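Wistamen two-arm bench package: notes for anyone pricing one
Reviewed by Gönül Dağdelen

The quote covers two arms, two grippers, mounting plates and one control unit. We ran it on sorting work, cloth and cups into plastic bins, and kept a record of what we had to buy on top.
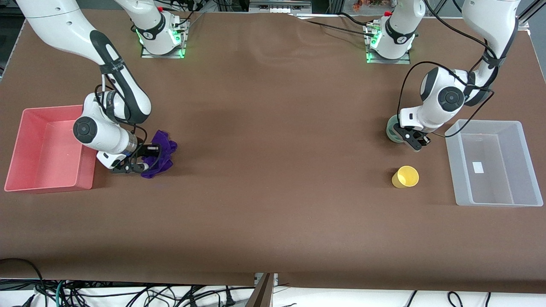 What the quote leaves out

Bins, table covering and cable management are all extra. Plain open bins did the job, and there is no reason to order the Omavham trays at catalog price. Cable management deserves its own budget line. We set aside 60 dollars for ties and sleeving and spent 127, and the front of the table is still a tangle.

Table and reach

The bases bolt to square metal plates at the back edge. Check the depth of your table before ordering — ours had to be replaced, at a cost of about 2000 dollars with delivery. Matte covering is worth paying for. A brown sheet creases near the back but gives very little glare.

Grippers

Rigid cups are easy to plan for. Cloth is slower, and a bunched piece often needs a second grasp. If most of your work is fabric, ask for the Suso fingers at the time of purchase, as the retrofit means recalibrating both arms.

Support

Replies came within 3 working days. The manual skips cable routing at the wrist. Spare finger pads ship separately from Tawhiri, so order a set in August if you need them for the fall.

Verdict

Good arms, thin quote. Get the plate drawings in writing before you sign.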